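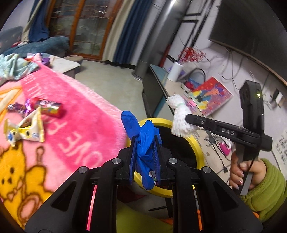
보낸사람: Brendan Mac an tSaoi
받는사람: 동네 텃밭 메일링 리스트
제목: Re: 마늘 심는 시기와 남은 퇴비 문의

여러분 안녕하세요, 브렌던입니다. 답장이 늦어서 미안합니다. 앵거스 님 메일을 받고 바로 쓰려고 했는데, 쓰다 보니 할 말이 자꾸 늘어나서 저녁 먹고 다시 앉았습니다. 차 한 잔 옆에 두고 천천히 읽어 주세요.

Angus Mudgway 님이 쓴 글:
> 올해 처음 텃밭을 얻은 앵거스입니다. 10월에 마늘을 심으라고들 하시는데
> 초순인지 하순인지 사람마다 말씀이 다르네요. 제 자리는 아래쪽이라
> 비가 오면 물이 좀 고입니다. 씨마늘은 Jona 품종으로 3킬로 사 두었어요.
> 그리고 Tinddale 쪽에서 받은 퇴비가 남았다고 들었는데 아직 얻을 수
> 있을까요? 작년에 양파를 심었던 자리에 마늘을 심어도 되는지도 궁금합니다.

먼저 시기부터 말씀드리면, 저는 하순에 심습니다. 초순에 심던 해도 있었는데 그해 가을이 유난히 따뜻해서 싹이 한 뼘이나 올라와 버렸고, 첫서리에 잎끝이 노랗게 타는 걸 보면서 속을 꽤나 끓였지요. 그래도 봄이 되니 다시 살아나긴 했습니다. 마늘이 참 기특한 작물이에요. 그러니 며칠 이르거나 늦는다고 너무 걱정하지 마시고, 땅이 질지 않은 날을 고르세요. 아침에 흙을 한 줌 쥐어 보고 손가락으로 건드렸을 때 부슬부슬 부서지면 그날이 좋은 날입니다.

물이 고이는 건 조금 신경을 쓰셔야겠습니다. 아래쪽 자리는 저도 두 해 동안 써 봐서 압니다. 두둑을 무릎 아래까지 온다 싶게 높이 올리고, 울타리 쪽으로 고랑을 하나 내 주세요. 그 방향이 살짝 내리막이라 물이 그리로 빠집니다. 눈으로는 평평해 보여서 저도 첫해에는 반대로 팠다가 장마에 작은 연못을 얻었답니다. 개구리는 좋아하더군요.

양파 자리에 마늘은 되도록 피하시는 게 좋겠습니다. 같은 집안 작물이라 병도 같이 물려받거든요. 콩이나 상추가 있던 자리가 있으면 그쪽으로 옮기시고, 정 자리가 없으면 양파 자리에서 제일 먼 귀퉁이에 조금만 심어 보세요. 3킬로를 다 심기에는 한 자리가 좁을 수도 있습니다. 쪽이 작은 것은 따로 골라 촘촘히 심으면 봄에 풋마늘로 뽑아 먹기 좋습니다. 고추장에 무쳐 드세요, 꼭이요!

퇴비는 아직 있습니다. 창고 뒤편 파란 천막 아래에 2포대 남은 것을 어제 확인했어요. 필요하신 만큼 가져가시고, 벽에 걸린 공책에 이름만 적어 주세요. 냄새가 좀 센 편이니 심기 두 주 전에는 흙에 섞어 두셔야 합니다. 모자라면 Breathnach 농원에서도 파는데, 거기는 오후 4시면 문을 닫으니 조금 서두르셔야 해요.

말이 나온 김에 다른 분들께도 한 가지 여쭙니다. 봄에 같이 주문했던 Cultik 호미를 제가 한 자루 빌려 드린 것 같은데 어느 분이었는지 도무지 생각이 나지 않습니다. 자루 끝에 초록 끈을 묶어 둔 것입니다. 급하지 않으니 다 쓰시고 창고 문 옆에 걸어만 두세요. 혹시 제가 우리 집 어딘가에 두고 이러는 것이면 미리 사과드립니다. 아내는 그쪽이 더 가능성이 높다고 하네요.

앵거스 님, 심으실 때 손이 필요하면 이 주소로 편하게 연락 주세요. 저는 아침 9시쯤이면 대개 위쪽 자두나무 옆 자리에 나와 있습니다. 짚도 조금 남았으니 덮을 때 나눠 드릴게요.

그럼 모두 감기 조심하시고요.

브렌던 드림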